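Bed Sort: clearing a small student room from one surface
Project report, Home and Living Spaces elective
Corentin Vasseur and Kilian Fankhauser
Handed in 21/03/2024

1. What we set out to do

Small rooms in Ristić Hall fill up. Desk first, then the windowsill, then the chair, then the floor by the door. Our idea was to try one way of tidying and write down how it went. The way is simple: everything loose goes on the bed, gets sorted on the bed, leaves the bed before sleep. We called it the Bed Sort. Working title was longer and worse.

We wanted to know three things. How long it takes. Which things slow a person down. Whether the room is still OK two weeks later. The first one we can answer pretty well, the second one very well, the third one kind of.

The course handout asked for a "domestic routine with a measurable part." Our measurable part is time. We set a limit of 45 minutes per session and stopped when it rang, done or not.

2. Rooms and materials

Two rooms, both singles on the same corridor. Corentin's has the desk to the left of the window and a closet with one shelf. Kilian's is the mirror image but the closet door sticks, so he mostly doesn't use the closet. That turned out to matter, see section 6.

Materials:
One bed, made, with a sheet you don't mind putting things on
Kitchen timer
Trash bag and a paper bag for recycling
2 Jukex crates, the stackable kind with the lids
Masking tape and a marker
Notebook

The Jukex crates came out of the project money. We first bought one Triker hanging organizer as well, but it sagged off the closet rail the first evening and we returned it. Not in the results.

3. Method

Step one, make the bed. Pull the sheet tight. Skipping this is a mistake, small things roll into the folds and you find them with your foot at night.

Step two, bring everything loose to the bed. Loose means: not in a drawer, not on a hanger, not a book standing on a shelf. Snacks, chargers, cups, bags, boxes from deliveries, all of it. No deciding while carrying. This is the hard rule and we both broke it.

Step three, sort into 4 piles:
Eat or drink – anything food, opened or sealed
Plug in – cords, chargers, anything with a battery
Keep, has a home – goes back to a place that already exists
Out – trash, recycling, give away

Step four, deal with Out first. Then food. Then cords. Keep goes last since it takes the most walking.

Step five, empty bed, timer off, write the time down.

We thought about a fifth pile, "don't know." Our instructor suggested leaving it out and she was right. In the one trial where we allowed it, it was the biggest pile by far and it just moved back to the desk.

4. Session notes

Session one, Corentin's room. Slow. Kept reading labels. A lot of the food pile was half things, an open bag with a clip on it, a box with one sachet left. Stopped by the timer with the cord pile still on the bed. Slept with it pushed against the wall, which is against the rules of our own method.

Session two, Kilian's room. Faster carrying, slower sorting. He had a habit of picking something up, looking at it and putting it back down in the same place. We wrote "hover" in the notebook each time this happend and after a while it stopped happening so much.

Session three, Corentin's room again. Light blue sheet, the one with the yellow broken stripes, and a mixed lot on it: a green and white soft plastic package, a red packet, a paper cup, a long orange box, white cords, bits of clear plastic. Very normal for this room. The packets went to Eat or drink, cords to Plug in. The box got argued over. Corentin wanted to keep it because it was a good box. Kilian said every box is a good box. It went out.

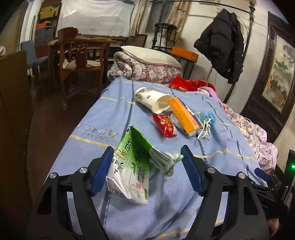 Why sort on the bed when there is a desk in the room?

The bed is the largest flat surface in a student room, and it has to be free again by night, so the job gets a deadline without anybody setting one. A desk can stay covered for a whole semester. You can also walk up to most beds from the side and the end, which makes it easier for two people to work.

Session four, Kilian's room. Best one. Everything off the bed before the timer rang, and enough time left to wipe down the windowsill. Closet door fixed by then (candle wax on the edge, Kilian's uncle's trick, works great).

5. What slowed us down

Soft packaging. Bags of snacks and such don't stack. They slide, they tip over, they end up on top of another pile and then you sort them a second time. Putting them in a crate standing up like files in a drawer was the best fix. The Jukex crates are just the right depth for it, otherwise any shoebox.

Cords. The worst category, no contest. They hook onto things and pull them along. What we do now: every cord gets looped and held with a strip of masking tape with the name of the device on it. Cords we could not name got one week in an envelope on the door. After that, out. One of them turned out to be for Kilian's electric toothbrush. He has it back.

Cups. Paper cups get left with a little something in the bottom. Check before laying one on a sheet. Corentin did not check in session one and there was laundry afterwards. Now cups are the exception to the carrying rule, they go past the sink first.

Empty boxes and wrap. Both of us keep delivery boxes "for moving out." Neither of us needs them until summer, and there are always boxes behind the corner store. Flatten and recycle. Clear plastic wrap is annoying because it hides under other things, so we now pull all of it out before starting the piles. Takes a minute.

Reading. Labels, old receipts, the back of packets, a flyer for a thing in April. If it has text on it we will read it. No fix found. Music with words helps a bit, strangely.

6. Results

Times came down from session to session in both rooms. First session hit the 45 minute limit, last one finished under it with time over. We can't say how much is the method and how much is just there being less stuff by the end. Should have picked a second pair of rooms to compare. Ran out of weeks.

Two weeks after: Kilian's desk was clear. Corentin's desk had drifted, mostly mail and one crate that had been pulled out and not put back. The difference, we think, is the closet. Once Kilian's door opened properly, the Keep pile had somewhere to go. Corentin's single shelf was full already, so things with "a home" were really in a line waiting for one. We would tell anyone trying this to look at storage before they touch the piles.

We also did the floor plan exercise from class in Sedar, the drawing program on the lab computers. Didn't add much. The bed takes up most of the room, which we knew.

7. Money

Budget was 1000 points in the course scheme and we used a small part of it. Crates, tape, marker. Trash bags we had. The returned organizer was refunded. The rest goes back to the pool, form is attached to the paper copy.

8. Problems with our own work

We were testing on ourselves. People who know they are being timed go faster.

The notebook got put on the bed in session two and sorted into Keep, and we lost some minutes finding it. That time is in the result, we didn't subtract it.

"Has a home" was never defined well. Corentin counted the back of the chair as a home for a jacket. Kilian didn't. We let it stand and it is a weak spot.

Also the food pile. We should have split it in opened and sealed from the start. Sealed things can go straight in the crate, opened ones need a decision, and mixing them meant a lot of checking. If somebody picks this project up next year – do that first.

9. Who did what

Corentin: method, sessions one and three, section 5, budget form.
Kilian: timing, sessions two and four, floor plan, closet door, results.
Both: the carrying, the arguing, this text. Typed up in a rush the night before so sorry for teh state of section 4.

10. For the next group

Start with the room that has the worst storage. Make the bed properly. Two people is good, three will not fit. Eat before, otherwise the food pile shrinks during the session and the times are off. Keep the crates, they are in the project cupboard on the second shelf, lids are inside.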